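How We Take Care of Protska, the Robot That Moves Plates

Protska is a robot arm. It has one arm and one gripper, and its job is to pick up plates and put them in the right place. A robot like this needs care, the same as a bicycle does. Aliki Papadakis takes care of Protska every morning before the work begins.

First: clean the fingers

Protska has two yellow fingers. If there is oil or dust on them, a plate can slip. Aliki switches the robot off and waits until the arm is fully still. Then she wipes each finger with a soft cloth and checks that the screws are tight. After 50 hours of work she also looks for small cracks.

Second: clean the little camera

Near the fingers there is a camera. It is the eye of the robot. One fingerprint on the glass makes everything foggy, so Aliki uses a special cloth for it and nothing else.

Third: check what the robot sees

Now Aliki switches the robot on and looks at the picture from the camera. She wants to see both fingers, one on the left and one on the right, and a plate between them. The plate with the wide green rim and the red ring is good for this test, because its middle is plain white.

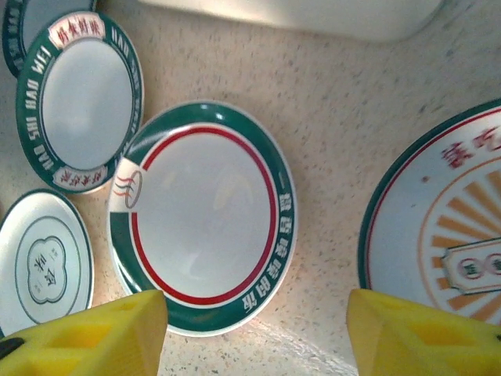 Fourth: try it slowly

Protska makes the first moves of the day at 10 percent of its speed. Aliki keeps one hand near the red stop button. If she hears a strange noise, she stops the arm and calls Jianhua Ding, who repairs the motors.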